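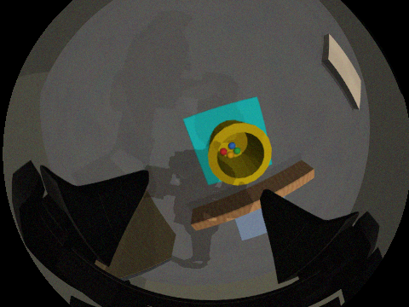 Opening slide: yellow cup with four colored spheres.

SPEAKER NOTES
Shared Custody of Sacred Places
Interfaith Studies Program, Lambrechts Hall, afternoon session

Slide 1. Welcome
Good afternoon, and thank you for coming. On behalf of the Interfaith Studies Program, I welcome students, clergy and members of the public. The talk will last under an hour. Questions will be taken at the end.

Slide 2. The subject
Our subject this afternoon is the shared use of one building by more than one religious community. The program has followed a single case closely, the chapel at Drultik, where a Lutheran congregation and a Catholic parish have worshiped under one roof for 147 years. A Muslim prayer group has used the side hall since 2000.

Pause here. Ask how many in the room have attended a service in a shared building.

Slide 3. The written agreement
The Drultik agreement is short. It has 9 articles, and most of them concern hours, keys, heating and repairs. Only two mention worship directly. Article 4 states that no community may remove or cover an object belonging to another without written consent. Article 7 gives each community the right to its own feast days, with the calendar settled every May for the year ahead.

Read Article 7 aloud from the handout. Do not read the full agreement.

Slide 4. Where disputes arise
The records show few arguments over doctrine. The long disputes concern the bell, the parking area and the storage of chairs. One quarrel over the bell lasted through two changes of pastor. It was settled when both congregations agreed to a fixed ringing schedule, which is still posted inside the north door.

The audience may find this slide amusing. Allow a moment, then note that these matters were serious to the people involved. The bell announced funerals.

Slide 5. A second case
Unbridge followed a different path. Its two congregations shared a church without a written agreement, relying on custom. When the roof needed replacement, neither side could show who was responsible for the cost. The building closed for two winters. It has since reopened under terms modeled in part on those of Drultik.

If time is short, skip the roof figures and go directly to Slide 6.

Slide 6. Points for discussion
Should an outside body hold the keys?
Who speaks for a community that has no ordained leader?
May a guest community become a full partner, and by what process?

The third question is under review at Drultik. Speak with care, as talks are still open and the program takes no position.

Slide 7. Thanks and sources
Thank the Cadeck Library for access to the parish minutes. Copies of the agreement are on the table by the entrance. Recordings of earlier talks may be requested from the program office.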